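Sorters wanted for the Mernmont lost property and recycling room

I run the back room at Litovent, where everything left behind on the Mernmont site ends up – and I could really do with another pair of hands! It's part-time, 20 hours a week over mornings and early afternoons, starting August 2020.

So what's the job? People leave things. They leave sunglasses and keys and tape measures, and they leave an awful lot of cans and cups, and it all arrives jumbled up in the same big grey bins. You'd be picking through it at the table and deciding what somebody might want back and what goes off to Plastovberg for recycling. Lost property gets a tag and a shelf and stays for 6 weeks. Cans, cups and clear plastic go in their own sacks (please squash the cans if they haven't been squashed already).

We dealt with 329 tagged items in May, which was a quiet month, so you won't be bored. There's a fair bit of standing and a bit of lifting, and some of what comes in is sticky. Gloves and aprons are provided, tea is free and the radio is up for negotiation.

You don't need experience. I'd like someone who checks a case before binning it and who can write a label I can read. If you've worked in a charity shop or a school office you'll probably take to it quickly, but do apply anyway if you haven't.

To apply, drop a short letter in at the Litovent front desk or send one through the jobs page, with the hours you can manage. Come and have a look round first if you like – most afternoons are fine, just ask for the sorting room.

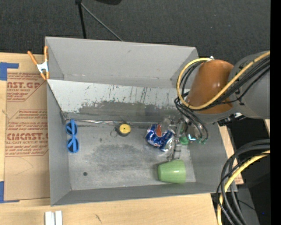
Vahidi asks whether the 20 hours could be split between two people, as she could only do mornings and has a friend who'd happily take the rest.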